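Category: Student Projects / Mechatronics / Final Reports

Teaching a Two-Handed Kitchen Task with Hand-Held Grippers

Final project report, Embla Lindholm and Lucimara Evangelista
October 2022

1. Background

Our project started from a problem left over by the previous year's group. They had used a leader-and-follower setup, where the operator moves a pair of small arms and a pair of larger arms copies them. It worked, but it was slow, and the operator had to sit beside the robot for every demonstration. By the end of term they had a modest set of recordings, all made on the same bench in the same corner of the Pandia lab.

We wanted to see if a student pair could collect usable demonstrations without the robot present at all. The operator holds a gripper in each hand, does the task at a normal pace, and the camera on each gripper records what it sees. The path of each gripper is worked out afterwards from the video and the motion sensor. The robot only comes into it at the end, when a trained policy is run on the arms.

2. Task

The task was to take a lidded food container from the table, place it on the shelf of a small wire unit, and later bring it back down and open it. We chose it because it needs both hands for the opening part, and because clear plastic is known to be awkward for cameras. Our supervisor suggested a cardboard box as a fallback, which we didn't end up using.

We broke the task into four stages: approach, grasp, transfer and open. A demonstration counted as complete only if all four stages were done without putting either gripper down. Partial runs were kept in a separate folder and were not used for training.

3. Equipment

The two hand-held grippers were built from the lab's own design, which goes by the name Utholm. The fingers are driven by a trigger and close in parallel. We padded the inner faces with a felt-type fabric because the bare plastic slid off smooth container walls during early trials. The padding helped with grip but it wears quickly. By the halfway point it had started to fray, and we had to decide between replacing it and leaving it alone. We left it, on the grounds that the pads on the robot's fingers would wear in the same way and that changing them midway would split the data into two kinds.

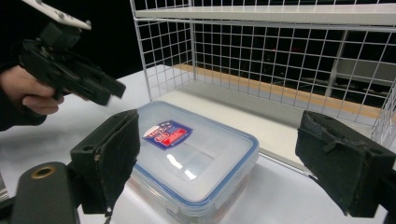
The camera on each gripper looks forward over the fingers, so the fingers are always in view. This matters for training, as the policy needs to learn where the fingertips are in relation to the object. It also means the second gripper comes into view whenever the hands are close together, and the operator's hand with it. We were worried the policy would come to rely on seeing a human hand, which would obviously be missing when the robot did the task. The simplest fix was to mask the areas where hands showed up most often, and we applied the same mask to the robot's video at run time.

4. Collection

We collected 188 complete demonstrations. Both of us acted as operator, swapping when one person's wrists got sore. The grippers aren't heavy but the trigger spring is stiff, and after a long session it becomes hard to close the fingers smoothly. Embla's demonstrations are noticeably quicker than Lucimara's in the transfer stage. We did not try to even this out.

Before each run the container was moved to a new spot on the table and turned a little. We kept the shelving in one place. Looking back, this was a mistake, and we come back to it in section 6.

Three practical points for whoever takes this on next:

Fast movements blur the video and the tracking drifts. We lost a fair number of early runs to this before we learned to slow down when swinging one gripper across in front of the other.

Overhead lights reflect strongly off container lids. We tried turning off the bank of lights above the table, but the rest of the image then became too dark for tracking. In the end we left the lights on and let the container's changing position move the glare about.

Lids with snap clips need to be opened in a fixed order, or the demonstrations don't agree with each other. We wrote the order on a strip of masking tape and stuck it to the wall.

5. Training and Results

The demonstrations were trimmed, checked and converted using a script called Agudelo, which an earlier student had written for the leader-and-follower data. It needed a good deal of rewriting. Training was run for 3000 epochs on the lab's shared machine, with a checkpoint saved at regular intervals. We picked the checkpoint to test by watching short trials on the robot, as the validation loss did not tell us much about how the arms would behave.

The robot was reliable in the approach and grasp stages. It found the container wherever we placed it within the area covered by the demonstrations, and it squared up its fingers before closing them. Transfer was less reliable. The most common failure was catching the base of the container on the front of the shelf — the arm had lifted, but not quite enough.

Opening was poor. The robot released the first clip in most trials but seldom got past the second. We think there are two causes. The clips are small in the camera view, and they are nearly the same tone as the container wall. The grippers also carry no force sensing, so a person can feel the clip give but none of that makes it into the recording.

6. Discussion

Collecting by hand was far quicker than the method used by last year's group, and we could do it in whatever room was free. It also felt more natural. Neither of us had to learn an unfamiliar control, and by the second session we were thinking about the container and not about the gripper.

The weak point was variety. With the shelving always in the same place, the policy learned the spot and not the shelf. When we shifted the unit a hand's width to the left, the arm went to the old position. A few runs with the unit moved would probably have gone a long way.

The Indside group down the hall has been trying a thin fingertip sensor that might fit under our padding. They have agreed to lend us one in December, after their own deadline. If it fits, the opening stage should be recorded again from scratch, with the clips marked in a colour the camera can pick out. The gripper drawings, the revised script and the full set of demonstrations are on the lab drive, along with the partial runs.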